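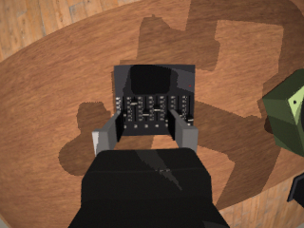

Wrist view in simulation: gripper over the slider panel, caps at different heights.

Recording slider demonstrations in Minami

Kazue Kubo, Jun 7, 2026

These steps cover collecting teleoperated episodes for the slider task. You need a working Minami install and the Pendumska scene pack.

1. Load the tabletop scene and set the random seed. Write the seed in the session log.

2. Randomize the slider positions before each episode. A policy trained on one starting layout tends to memorize the arm path and ignore the caps.

3. Enter the instruction text, naming one slider and one direction. The labels under the channels are blurred at wrist resolution, so name sliders by position — "far right slider, up" — and keep the wording fixed for the whole batch.

4. Start recording with the gripper open and clear of the panel. Approach, close on the cap, move it, release, back off.

5. Stop within 7 seconds of release. Long idle tails get learned too.

6. Mark the episode pass or fail. Keep the fails in a separate folder.

The April batch had 906 episodes. We dropped 26 for wrong labels and 17 for dropped wrist images.

Leave shadows on. Export with the Jirereck writer.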